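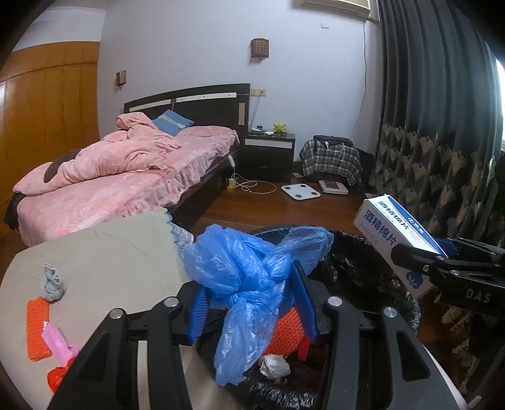 Parvathi Menon keeps her bedroom bin close to the table, and she wants it to stay there. "If I must walk to the kitchen for each small thing, I will not walk," she says. "I will put it on the table, and after one month the table is finished."

She has been helping people in Tumness to clear their rooms for nine years, first as a favor to neighbors and later as paid work under the name Pukora. Most of her visits are to bedrooms. The kitchen, she says, people clean by themselves, because guests see it. The bedroom door can be closed.

I asked her what she finds most often. She did not need to think. "Packaging. The thing is used up and the box stays. Boxes from cotton pads, from medicine, from creams. People like a good box." Her rule is to open every box before deciding. A box of alcohol pads may still have many inside, and then it goes to the shelf with the first aid things. If it is empty, she presses it flat and puts it with the paper.

Plastic bags are the second problem. Thin ones, the kind used for fruit, she ties in a knot before she throws them away, so they do not fill the whole bin with air. The orange nets in which oranges and onions are sold get a different treatment. "I cut them with scissors first. It is a habit from my mother. She was afraid for the birds."

Her client Subbarao Kulkarni, who lives on Sandhu Street, joined us for tea at this point. He called her in June, when his daughter moved out and he wanted to sleep in the bigger room. He had expected that they would begin with the wardrobe.

"She did not even open it," he told me. "She asked me to sit on the bed and look at the table. We were there until four in the afternoon, only with the table and the bin."

They took out 49 pens and pencils, and he kept six. There were also single socks, caps without bottles and pieces of knitting which his daughter had started and left. The knitting was the difficult part. He did not want to throw away any of it, and Menon did not push him. The pieces went in a drawer - one drawer, with a date on a paper inside.

Single socks have less luck with her. They wait until two washes are done, and if the partner does not come, they become dust cloths.

For the bin itself she has few demands. It should be round, so it is easy to wipe, and it should always have a liner folded well over the edge. She buys liners at Mullenari, in packs of 160, and keeps a few spare ones at the bottom, under the one in use.

Kulkarni has now moved to the wardrobe without her help. He has counted the hangers, 132, and he says he owns four good shirts. Menon will come again when he is ready to talk about the shoes.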